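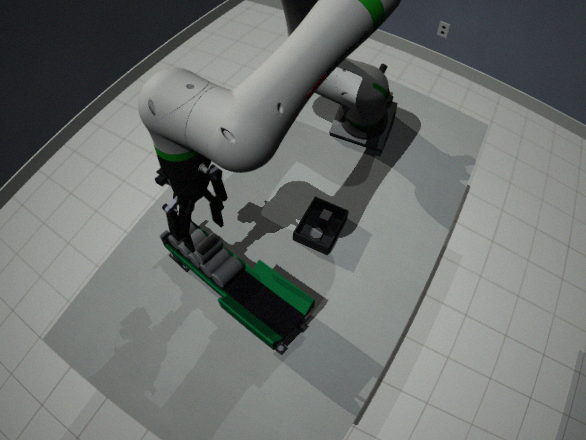 A reader wrote in to say we had the night bus all wrong. Too romantic, she said. She rides it twice a month and there is nothing dreamy about a seat that won't go back and a man eating sardines two rows up. Come and do it yourselves, she said, and do it in the cheap seats.

So, fine. Nuluvville to Gurkow, overnight, on the Peng line, and home again the next night. Left on 14th August with a bag, a neck pillow and a bad attitude.

The Nuluvville depot first. It's a parking lot with a roof on part of it. Vending machine, one bench, a clock that runs fast. Everybody who rides regularly knows the clock runs fast and sits there perfectly calm while the new people panic. I panicked. Ran across the lot with my shoe untied for a bus that hadn't even opened its doors.

Boarding is a free-for-all. Peng doesn't assign seats, never has, and the regulars have opinions. Left side going out, right side coming back – something to do with the truck lights on the highway. Never over the wheels. Never the back row, for reasons you will understand by the first rest stop. I got over the wheels.

Seat 16, if anyone from Peng is reading. The armrest is loose.

What surprised me was how many people were going to work. I had pictured students, and there were students. But also a woman with a cake in a box on her knees, all night, didn't put it down once. Nurses. A guy in kitchen clogs who was asleep before we hit the ramp and woke up, with no alarm, a minute before his stop. I asked him later how he did it. Practice, he said, and went to find his ride.

Fares. People always ask about fares. The train to Gurkow stopped running years back and the airport shuttle wants a fortune. The bus costs about 12 dollars if you buy early and not much more if you don't. For a lot of the people on board there isn't another way. You can dislike the armrest all you want. It gets you there.

Pasier is the halfway stop and deserves its own article. Gas station, diner, a patch of grass for dogs. The driver says you have 16 minutes and means it. The diner knows the bus is coming, so the coffee is poured and the grilled cheese is already under the lamp, and the line moves like nothing I've ever seen in the city. Exact change helps. The grilled cheese was great. It was three in the morning, so maybe don't trust me on that.

Then the second half, which is the hard half. Lights off, AC on high. Bring a sweater, even in August – I didn't. Somebody's phone going off and going off. A baby who was honestly better behaved than the rest of us. I slept a bit past the reservoir and woke up with the window pattern on my cheek.

And then it gets light. Okay, this is the part our reader warned me off, so I will keep it short. Fields, some fog, a lot of people quietly putting there shoes back on. Nobody talked. I liked it very much.

Gurkow at 7, a little early. The depot here is a real building, with a waiting room and a woman selling rolls out of a cooler by the door. I had a whole day to fill and mostly filled it by walking to the river and lying down next to it.

The ride home was worse. Full bus, slow traffic, a detour that took us through what felt like every town in the county. We only got 7 minutes at Pasier and the grilled cheese was gone. But I had the right side, not over the wheels, and a sweater from a Gurkow thrift store. Learning.

A few things for anyone trying it. Buy the ticket at the window if you can, the website times out. Bags under the bus get wet in the rain, so put your papers in plastic. Don't take your shoes off untill the lights are out, it's considered rude. Peng says it will change the schedule in November, with 3 departures a week dropped, and the regulars are not happy. There's a petition taped up next to the fast clock. It had a lot of names on it when I left, and one drawing of a bus.

I wrote back to our reader and told her she was right about the seats. She answered the same day. She wanted to know which side I'd sat on.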